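Bees, Bins and a Borrowed Barn: Talking Honey With Oľga Doležal

6 min read
March | By the Clislow Neighbor staff
Print | E-mail

I'd been told to bring boots, and I forgot, so my talk with Oľga Doležal started with me standing in a borrowed pair two sizes too big while she pulled the barn door open with her hip. She keeps bees on the old Vinden place, just past the Clislow bridge, and if you've bought honey at the Moynihan Street market in the last few summers there's a good chance it was hers.

She didn't grow up with bees. She was a dental hygienist, and a good one (her words!), and she got her first hive because her sister-in-law was moving to an apartment and needed to get rid of it by the weekend.

"I said I'd keep it until she found somebody," she told me. "I read two library books and got stung on the ear. Then I kind of forgot to look for somebody."

That one hive became three, and she stayed at three for a good long while before the Vinden family offered her the back field. The clover out there is thick and there's a line of basswoods along the creek, and she'll talk about those basswoods for as long as you let her. I let her for quite a while.

What she really wanted to talk about, though, was the extracting. That's the part that takes over the whole house in July – or did, until she got the use of the barn. Sticky doorknobs, sticky phone, sticky dog. She buys most of her gear from a little supply outfit called Restis and makes do with plain plastic storage bins for the rest. 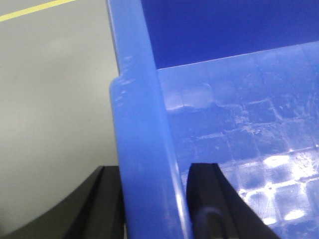 How long does she let the honey sit before she puts it in jars?

Two days at the least, and longer if the barn is cool, so the air bubbles and bits of wax have time to float up to the top where she can skim them off.

Last year she filled 306 jars, which sounds like a fortune until she starts listing what goes out the door: lids, labels, sugar for the fall feeding, gas, the market fee. She had 176 the year before, when it rained through most of June and the bees stayed home and ate the profits.

"People say it must be so relaxing," she said, and laughed. "Come carry a full super across a field when it's 93 degrees and you're wearing a veil. Then tell me."

I asked if she ever thought about quitting. She took her time with that one. There was a bad winter early on when she opened up in spring and found two of her hives dead, and she sat in the truck for a bit and then drove to the diner and ordered pie.

"I was sad, and I was mad at myself. I hadn't checked for mites the way I should have. I check now. I'm a real pain about it."

She does it with powdered sugar and a mason jar, and she writes the results in pencil on the underside of each hive lid, so the record is always right there with the bees. I thought that was pretty clever. She said she just kept losing notebooks.

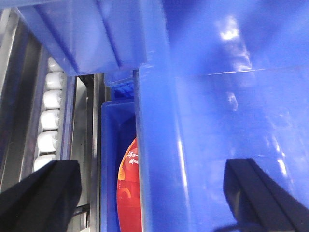 Starting out with bees

I get asked about this by readers every spring, so I passed the question along. Her first answer was to wait a year. Go help someone else, get stung a few times, and see if you still like it in August.

"And get two hives, if you can," she said. "With one you don't know what normal looks like. With two, you can compare."

She'd also skip the fancy starter kits and put the money toward a jacket that zips all the way – she has a story about a jacket that didn't, and I promised not to print it.

Before I left she gave me a spoonful of the dark fall honey, mostly goldenrod, which smells a bit like old socks and tastes like butterscotch. I bought two jars on the spot. She'll be back at the market once the basswood honey is in, at the table nearest the bakery, from eight in the morning until she sells out.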